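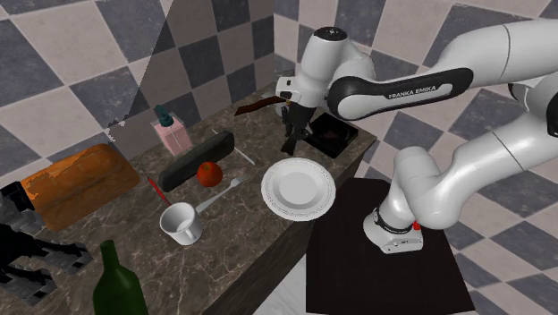 Plellis Grout Renewer, reviewed after one winter

Rating: 4 out of 5

The grout behind my stove had gone from off-white to the color of weak tea. I had scrubbed it with baking soda, then with an oxygen cleaner, and got maybe half of it back. Regrouting was more work than I wanted, so I bought a bottle of the Plellis renewer in Light Stone and used it on the kitchen backsplash in October.

It is a water-based colorant that goes on over old grout. The bottle holds enough for up to 200 square feet according to the label. Mine covered the backsplash and the bathroom floor, and there is a little left.

Cleaning first is most of the job. The directions say to degrease the joints, rinse, and wait overnight. I did all of that on the stove side and got lazy by the window, where I wiped the wall down and started an hour later. The window side has two spots where the color has flaked. The stove side has none.

The applicator brush in the cap is poor. The bristles splay after a few feet and leave color on the tile. I switched to an old toothbrush for the long joints and a small artist's brush for the inside corner, where the angle is awkward whatever you use. Work a short stretch, wait a few minutes, then wipe the tile faces with a damp cloth. If it dries on glazed tile you can still get it off with a nylon pad. On unglazed tile or rough stone I would test a hidden piece first.

The color dried a shade darker than the chart. It matches itself well from one wall to the next, so I don't mind, but people trying to match existing grout should buy the smallest size and try it.

Smell was mild and gone by the next morning. I kept the wall dry for three days before cooking as normal.

I have also used the Zerouali grout pen. It is easier to control and fine for a few bad joints, but the tip wore down before I finished one row, and the white was very bright. For a whole wall I would take the bottle.

As of 24 February 2026 the backsplash wipes clean with dish soap, and tomato sauce left overnight did not stain it. The bathroom floor has worn slightly in front of the sink. I plan to touch that up with what remains in the bottle.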